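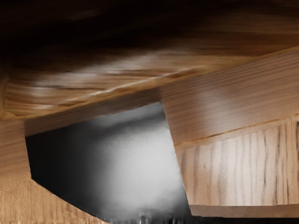 Wrist cam in the sim, wood parts super close, gray gap in the middle

Hi again, Dae-han Baek from the Brurthorpe robotics club. Still stuck on our Gestunari shelf task, so I'm dumping everything I've got!

The sim runs fine until the arm goes in for the pick, and then the wrist view turns into nearly all wood grain and the part detector (we call it Brastik) drops to zero hits. It was trained on roughly 400 renders, all from farther back.

Tried so far:
– moved the near clipping plane in and out, no change
– turned off depth blur, and the top piece is STILL smeary (is that the texture?)
– backed the approach pose off by 3 cm, got 2 good picks and then a collision
– reran with seed 100, same thing

My hunch is that the camera mount offset is wrong in our config – we copied it over from the Hong build in May and I never checked the units. Could somebody with the original file post their mount block? I'll be in the lab until 6 and can rerun right away.

Status: open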